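Why Do We Have Left and Right Hands?

By Lucero Mamani

Hold your hands out in front of you with your palms facing down. They look the same, don't they? Each one has four fingers and a thumb, and knuckles in the same places, and wrinkles where it bends. Now try to lay your right hand on top of your left hand, with both palms still facing down, so that everything lines up. The fingers fit pretty well, but the thumbs stick out on opposite sides! You can turn and twist as much as you like (I have tried this at the breakfast table many times) and the two hands will never match that way.

Your hands are mirror images. If you hold your left hand up to a mirror, the hand looking back at you has the shape of a right hand. Shoes work this way too, and so do gloves, and so do your ears. A sock usually doesn't, and that is why you can pull one out of the drawer in the dark and put it on either foot.

Which hand do you write with?

Most people have one hand they like to use for careful jobs, such as writing, cutting, or brushing their teeth. We call it the dominant hand. For most people in the world it is the right one, but plenty of people are left-handed, and a few switch back and forth depending on the job. My friend Socorro Henao writes with her left hand and throws a ball with her right, and she didn't notice until her daughter pointed it out.

Scientists are still working out why people have a favorite hand. Part of the answer is in the brain. The left side of your brain does most of the work of moving your right hand, and the right side of your brain does most of the work of moving your left. Families have something to do with it as well, although two right-handed parents can certainly have a left-handed child. Some babies even seem to like sucking one thumb more than the other before they are born!

What does the other hand do?

Plenty! Watch yourself the next time you draw. One hand moves the pencil, and the other holds the paper still. When you open a jar, one hand grips the glass and the other turns the lid. Buttering toast, tying laces, peeling an orange, threading a needle: all of these take two hands doing two different things at the same moment, and you hardly have to think about it. It took you years of practice to get that good, even if you don't remember the practicing.

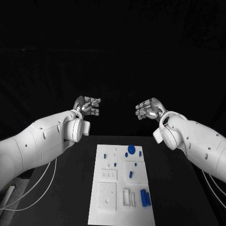
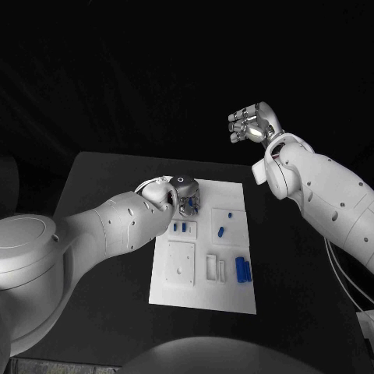 Try it yourself

You will need a pencil, some paper, and a handful of dry beans with two cups.

First, write your name with the hand you don't usually use. Go slowly. Then put all the beans in one cup and move them to the other, one at a time, using only your favorite hand. Do it again with the other hand. Did one feel clumsy? Do it a few more times and see whether it gets any easier.

Now for the hard one. Pat the top of your head with one hand while you rub your tummy in circles with the other. When you can do that, swap hands. I still have to stop and start over, and my neighbor Edith Ccori laughs so much that she can't do it either.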